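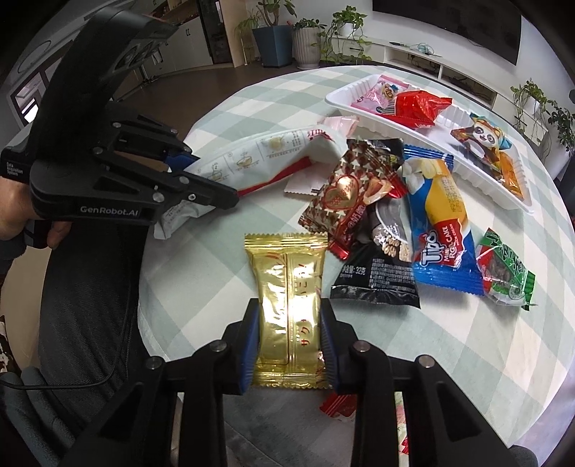
Last changed: September

Sorting a mixed pile of snack packets

Filed under: Kitchen > Cupboards > How to
By the Uncombe Pantry Pages

Shiny wrappers slide off one another, so a heap of snacks never stays tidy for long. Sorting ours takes 40 minutes on a Sunday.

Clear a table and lay a cloth on it. Foil slips less on cotton than on bare wood. We use a round table with a checked cloth and keep the pile near the middle, so there is room to work all the way round the edge.

Pick each packet up by one end and look at both seals. Crimped ends should be flat, with no gaps between the ridges. Wrinkled foil is fine. Put empty wrappers straight in the bin, or they get counted as food.

Next, make 2 rows:

Short packets, such as a gold foil one with a crimp at top and bottom. Stand these upright.

Long packets. Lay these flat, all facing the same way. If there are drawings of preparation steps on the pack, keep that side up.

With Japanese or Chinese packets, find the date before you put them away and copy it on to a sticky label. Check which order the day, month and year are in.

Short packets go in the Valer tub, long ones in the Uvel tray – oldest at the front in both. Leave the lid off the tray if anything sticks up.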